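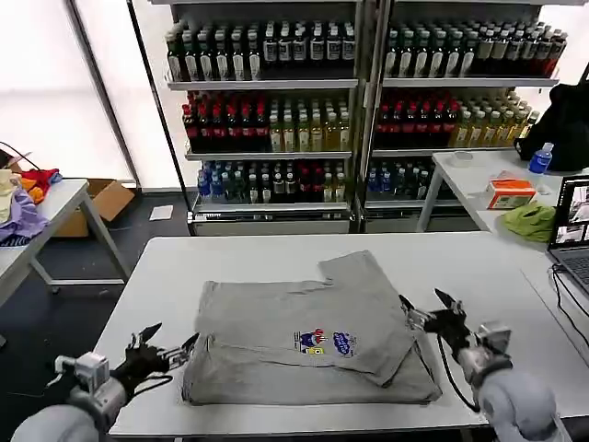
**To:** Clisenbridge and Stuslow local history list
**Subject:** Re: Re: Age of the fair (was: banner wording)
**Date:** 27 March 2022

> The date is settled as far as I'm concerned. The charter was granted in 1519, it says so in the 1914 guidebook, and the Griline index gives 872 entries for the word "fair" in the parish papers. I don't see how anyone can look at that many records and still doubt it. Can we please get the banner ordered? The printer wants the wording and we have already lost most of February to this.

I can still doubt it, I'm afraid, and I've now spent two afternoons with the index doing so.

Take the 872 first. Griline searches for a string of letters. It doesn't know what a fair is. I went through the first few screens and found "fair copy", "fair weather", "fair rent" and a long run of "fairly" from one rector who couldn't write a sentence without it. There are real fairs in there too, but the earliest I could open was a complaint about sheep blocking the bridge, and that is from the 1740s. If someone has got further back than that, please post the reference. I mean the box and page, so that I can go and look at it.

Then the guidebook. I own a copy, and what it says is this:

> "The fair is said to have been granted by charter in 1519."

"Is said" by whom? There's no footnote. The same page tells us that the tunnel from the church comes out under the mill, and we all know how that went when the water company dug the road up. I like the guidebook. The map in the back is very good. But its author was trying to sell it to day trippers, and an old fair is a better draw than a middling one.

I have also seen it argued on this list that Stuslow Major had its own charter and that ours must be older because Clisenbridge was the bigger place. Was it? In which century? The only tax list I know of that has both of them puts Stuslow Major ahead, and in any case the size of a village tells you nothing about when it got permission to sell cattle.

None of this proves the date wrong. There may well be a charter. I would be very pleased to see one, even a copy of a copy. What I object to is painting a year four feet high across the bridge when all we have is one book repeating some gossip. We'll be quoted for it ever after, and the next person to write a guidebook will cite our banner.

My suggestion for the wording is "Clisenbridge Fair" and nothing else. It's cheaper by the letter and we can use it again next year. If people must have a number, "held here since at least the 1740s" is one I'd defend to anybody.

On the other matter, the second-hand clothes stall: I've no strong view on prices, but T-shirts should come folded. Last time they were tipped out in a heap and hardly any sold. 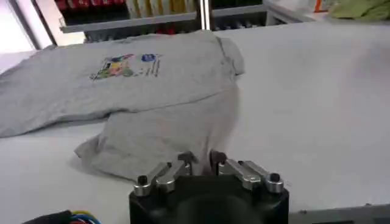 *Grey T-shirt with a colourful print, partly folded.*

Back to the charter. The county record office will search the charter rolls if you give them a year and a place. They charge for it, and I'd put in half if someone else will match me. I would ask them to try a few years either side as well, as old dates were often copied down wrongly. Until they reply I'd be grateful if the year came off the draft poster too, where it appears twice, once in Gothic lettering.

Could whoever has the bound volume of vestry minutes also say so? It isn't on the shelf and the loan slip is blank.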